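Siltstead's tool library has a second room, and a lot more to lend

Siltstead's lending library for tools and kitchen gear reopened this month with twice the floor space, longer evening hours and a catalog that has grown to 737 items. If you haven't borrowed from it yet, August is a wonderful time to start.

The library began as a single shelf of hand saws and clamps at the back of the old feed store on Stostano Street. Today it fills two connected rooms, and on the first evening of the new hours the line for the checkout desk went out the door and past the bike rack. People came for pressure washers, tile cutters, cake pans, a cider press, a carpet cleaner and one very popular apple peeler (it already has a waiting list through the end of picking season!).

"We opened the doors at four and I didn't sit down until after eight," said Siu-ming Cheng, who runs the desk and keeps the catalog. "I loved it. A man came in to return a ladder and left with a sewing machine."

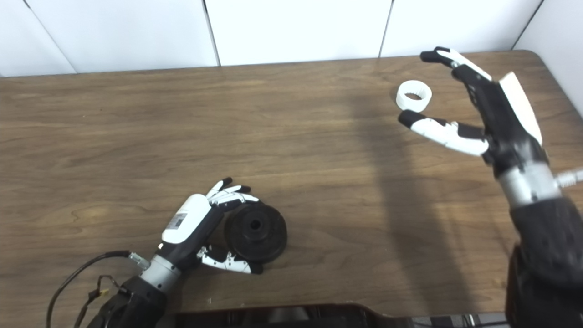

Membership stands at 474 households, up from 14 in the first season. A card is still free to anyone with a Siltstead address, and borrowers from the farms outside the town line can join for a small yearly fee. Most items go out for a week. Big-ticket gear such as the floor sander and the log splitter goes out for two days at a time, so more people get a turn on the dry weekends when everyone wants them.

The second room used to hold seed bins. Clearing it took most of the spring, and the floor underneath turned out to be good old maple in much better shape than anyone had guessed. Callum Shearer, a local carpenter, sanded and oiled it with the library's own floor sander, then built the wall racks where the long-handled tools now hang. Rakes, post-hole diggers, pruning poles and snow shovels each have a painted outline, which makes it easy to see at a glance what is out on loan.

"I borrowed from this place for years before I owned half of what I needed," Shearer said. "I built my first kitchen cabinets with their router. The racks were an easy yes."

Kitchen gear is the fastest-growing part of the collection. Canning season drives a good deal of it: the water-bath canners, jar lifters and big stockpots hardly touch the shelf between now and the first frost. There are also two pasta rollers, a dehydrator, a tall stack of folding tables for parties, and enough matching plates for a decent-sized wedding. A couple from Fuseo Lane served dinner on those plates at their own wedding in June and sent back a thank-you card, now taped up beside the desk.

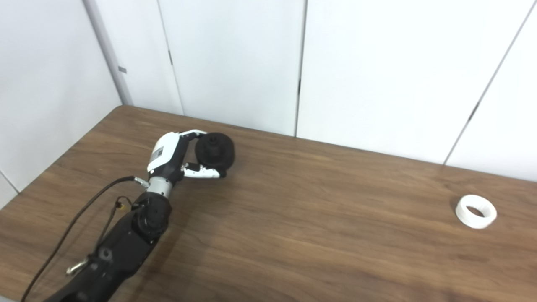
Repair evenings are back too, and they may be the best reason to visit. Twice a month, from six until nine, anyone can bring in something broken and sit down with a person who likes fixing things. Lamps, toasters, zippers, wobbly chairs and dull knives are the usual fare. Last time around, a mantel clock that had been silent for a generation chimed at a quarter to nine and got a round of applause from the whole room.

The evenings work best when visitors stay with their item and lend a hand. You'll be handed a screwdriver, and you'll go home knowing how your toaster comes apart. Kids are welcome, and there is a low bench with old keyboards and wind-up alarm clocks that they are free to take to pieces.

Bring the thing itself, any loose parts in a bag, and the manual if it has survived. Gas-powered tools and microwaves can't be worked on indoors, so please leave those at home. Sewing machines are fine, and there is usually someone on hand who can set the tension on an older model.

The expansion was paid for with a $2,000 town improvement grant, a plant sale, and a supper at the Lazăr bakery, where the ovens were kept going past closing time and the plum cake ran out before the soup did. Some of the money went to new shelving. The rest bought things members had been asking for on the wish list by the door: a second carpet cleaner, a stud finder, a telescoping fruit picker and a set of proper snow chains.

That wish list has been wiped clean and is filling up again. A bike repair stand is in the lead, followed by a wallpaper steamer and a karaoke machine, and Cheng says she takes all three seriously.

Donations are welcome during open hours, with a few limits. Tools should be in working order, with cords in one piece and blades covered. The library has all the hammers it can use. It would be thrilled to have more socket sets, kids' snow gear, good coolers, and camping stoves that still light on the first try. Call ahead for anything that takes two people to lift.

There's talk of a skills series over the winter as well. The first session would cover patching drywall, with knife sharpening and basic hemming to follow if enough people sign up. Shearer has offered to lead a weekend on building a simple bookcase, using only tools that members can borrow afterward and take home. The sign-up sheet is on a clipboard at the desk, and the bookcase column was nearly full by closing time on the first evening.

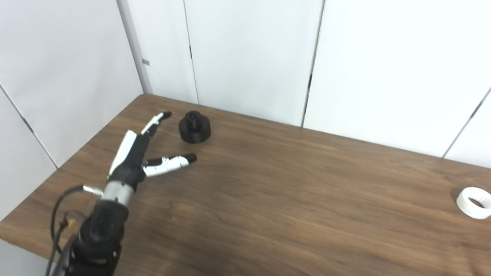 Hours and how to join

The library is open four evenings a week from 4 to 8 p.m., and on weekend mornings from 9 a.m. to noon. Repair evenings run from 6 to 9 p.m.; dates are posted on the front door and on the town bulletin board.

To get a card, bring something with your name and address on it. Signing up takes a few minutes, and you can borrow the same day. Members under 18 need a parent or guardian to sign for power tools, but can check out kitchen gear, games and garden hand tools on their own.

Parking is behind the building, off the alley. The ramp is on that side too, and the back door stays unlocked during open hours. If you're returning something heavy, ring the bell by the ramp and someone will come out with the cart.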